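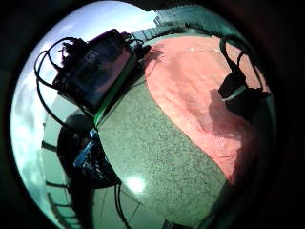
Home Forums Outdoor & Garden Tables and Chairs New Posts Search Log in

Marks on terrace tables, what are you all using?

tarik_aksoy
Hello all. I look after the terrace at our running club (Lorkum, if anyone knows it) and the tables are driving me mad. Round grey ones with a stone-look top, out in all weathers. They were lovely when they arrived and now there's a sort of shadow on them that comes back every time they dry off. Tea, sun cream, squash, pigeons, take your pick. I've been going over them with hot water and washing-up liquid. Any ideas before I spend proper money?

shuzhen_t
Bicarb paste! Leave it on for 20 minutes, then a soft brush and loads of water. It got a coffee ring off our patio table at home (mind you, that was a fresh one). Try it underneath first.

Khurram S
Sorry but I'd leave the bicarb alone on anything textured. It gets down in the dips and you end up with white speckles instead of brown ones. Ask me how I know. Plain water and a decent cloth, little and often, that's all I do now.

shuzhen_t
Never had that, Khurram! Are you sure you rinsed it?

Khurram S
2 full buckets, thank you very much.
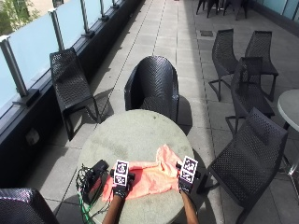 tarik_aksoy
Little and often is what I'm meant to be doing already, but it slides in November and then I'm playing catch-up. The other thing I can't settle on is cloths. I like a big soft one that covers half the table, like the pink one on there, because I can fold it over and find a clean bit. You can see the darker patches in the top as well, and those are what I'm on about. The black chairs are no bother by comparison, though crumbs do get into the woven ones.

meifang.j
Big cloths are great until you have to wring them out! I cut old towels up small and take a pile. For the woven chairs I use a dry paintbrush, best thing ever for crumbs.

Shengli Fan
Has anyone had a top sealed? I was quoted 147 for ours by Ullon and thought that was steep for an afternoon's work. Got it done in the end and drinks do wipe off more easily, but it has gone a bit shiny and my wife hates it.

Khurram S
I'd sooner have the stains than the shine.

meifang.j
Ha, same. It's an outdoor table, it's allowed to look like one.

tarik_aksoy
Not paying that, times however many tables! Right, I'll do one with the bicarb and one with plain water and see which looks better after a few dry days. Shuzhen, is it a thick paste or more of a runny one?

shuzhen_t
Thick, like toothpaste. And rinse it properly or I'll never hear the end of it from Khurram.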